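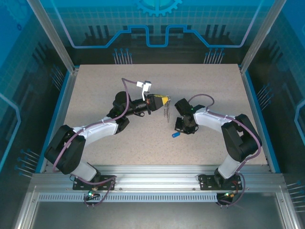
We've had the Tazi bench on hire for 14 days now and it goes back at the end of November, so I'm writing this up while I still remember the annoying parts. The hire was £799 including delivery from Bulteron, plus a deposit which I'm told comes back when the bench does.

You get two arms on a rail, the enclosure round them, a control box and a tablet. Pádraig Ó Néill brought it and had it running in 2 hours, most of which went on getting it up our stairs. He was patient with my questions and left a printed manual that is better than the one on their website.

I wanted it for small, light, awkward things. Most of what we pack is rigid and our old Serix handles that perfectly well, but anything thin and clear has always been done by hand. Radwa Slaoui does most of it and she was the one who pushed for the hire, so she also got the job of teaching the arms.

Teaching is done by moving the arms yourself and saving positions on the tablet. The first routine took her an afternoon and the next one 40 minutes or less. The tablet is slow to save and once lost a whole sequence at lunchtime when the battery went flat. Keep it plugged in.

Passing something from one arm to the other is the part I was most curious about. 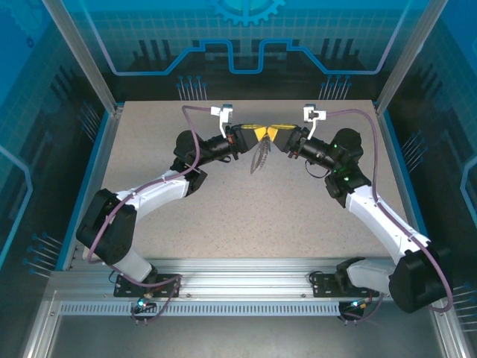 Getting the two grippers to agree on where the middle is takes patience. If one comes in slightly high, a bit of thin plastic just folds out of the way and you're left with a gripper shutting on air. We ended up slowing the last stretch of the approach right down, and handovers got a lot more dependable after that. I didn't keep proper figures, sorry. Clear material is also hard to see from across the room, so you do find yourself walking over to check.

The yellow tips grip well and seem to be wearing all right. Spares come in a bag of 6. I'm less keen on the cables. They run along the outside of the arms, and I'd want them tidier on something I'd bought outright.

Noise is fine, you can hold a phone call beside it. The blue circuit-board print on the walls is not to my taste but Bouchra Ouali likes it, and she sits opposite.

Support was good. I rang twice and got Abdelilah Alaoui both times - he knew the machine and didn't read from a script.

Would I buy one? Not at the moment. It's slower than Radwa on nearly everything we tried. I'd hire it again for a long repeat job, and I want to try the Zavel one in the new year before deciding anything. If you've used that with film or thin bags, leave a comment.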